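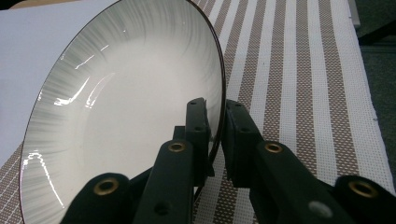 Gray brushed rim, brown edge.

Dishwasher leaving gray marks on stoneware: is the rinse aid to blame?

Asked in Kitchen & Cleaning

I have a set of Hanitz plates and after a winter of daily dishwasher use there are thin gray lines all over the middle of them. They look like pencil. My mother-in-law swears the glaze is wearing off and says we should stop eating from them. The Clindance rinse aid people told me by email that their product "conditions" glaze and that I should use more of it. I don't buy that, seeing as they sell the stuff. The plates were $28 each so I'm not throwing them out on a guess. Is the glaze really going? And does anything get the lines off, or is it all baking soda folklore?

2 answers

Answer 1 (accepted)

Those are almost certainly metal marks. Your knives and forks are softer than a fired glaze, so when you cut on the plate a little steel rubs off and stays put. Run a fingernail across one. If you can't feel a groove, you haven't lost any glaze there, you've gained some metal. If your nail catches, that's a scratch and no powder will fix it.

I'd ignore the rinse aid advice completely. Rinse aid helps water sheet off. I have never seen a convincing explanation of how it "conditions" glass that was melted onto clay in a kiln, and I've asked.

What works is a mild acid cleanser, the powdered kind sold for stainless pans. I use Mulcahy powder because the hardware store has it, but I doubt the name on the can matters. Wet the plate, make a paste, leave it a minute, rub with a soft cloth, rinse well. Try it on the back first. If your plates have any gold or silver trim, don't do this at all.

Baking soda did next to nothing for me. I gave it 23 minutes on a salad plate once and got a slightly cleaner salad plate with the same lines on it. Vinegar soak, same story. Melamine sponges take some of it off, but they are abrasive whatever the package says, and I wouldn't use one every week.

The lines will come back if you keep using the same knives. Loading so the plates don't knock against pans slows it down a bit. Mine were clean in April and could use another go now.
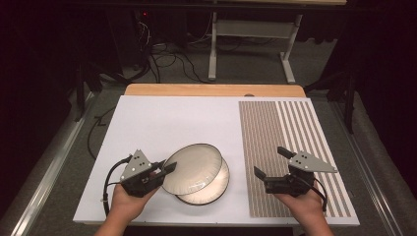 Page last changed: Saturday, September 29, 2018

Answer 2

had this too. we switched to Dramer tablets and the marks went away after 7 washes. so its the detergent. also dont use hot water

Comment on Answer 2: Did you change anything else at the same time? New silverware, different rack? I've used those tablets all year and my bowls are as gray as ever. And I don't know how you'd run a dishwasher without hot water.

Comment on Answer 2: we did get new forks

Comment on Answer 1 (from the asker): Nail test says no groove on any of the ones I checked. The paste took most of it off the first plate with more rubbing than I was hoping for. Still not convinced it will last but I'll take it. Leaving the rinse aid where it was on the dial.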